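Home | Checklists | Kitchen | Garage | Contact

My Before-We-Leave House Checklist (with comments) 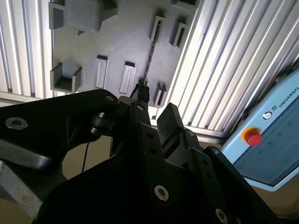 Last changed: June, 9:14 p.m.

I run through this every time we head up to Clarnton for more than 2 nights. Borrow whatever you like!

[ ] Water main off. Ours sticks, so go slow and don't lean on it (I did once, never again).

[ ] Washer hoses. Feel along the back for bulges. I swapped mine last spring and wow, the old ones were crusty.

[ ] Smoke alarms. Press every button, even the one over the stairs that makes the dog hide.

[ ] Space heater unplugged. Mine says 800 watts on the label and I still don't trust it on a timer.

[ ] Dryer lint. Trap AND the vent outside. Birds love that vent.

[ ] Fridge. Milk out, door shut all the way. Push it twice!

[ ] Windows. The bathroom one looks locked when it isn't, so give it a tug.

[ ] Sump pump. Pour in a bucket and wait for it to kick on. Failed in June, new float switch, passed after that.

[ ] Garage side door. Deadbolt, then the chain.

[ ] Spare key back from next door. Still open from last trip, oops.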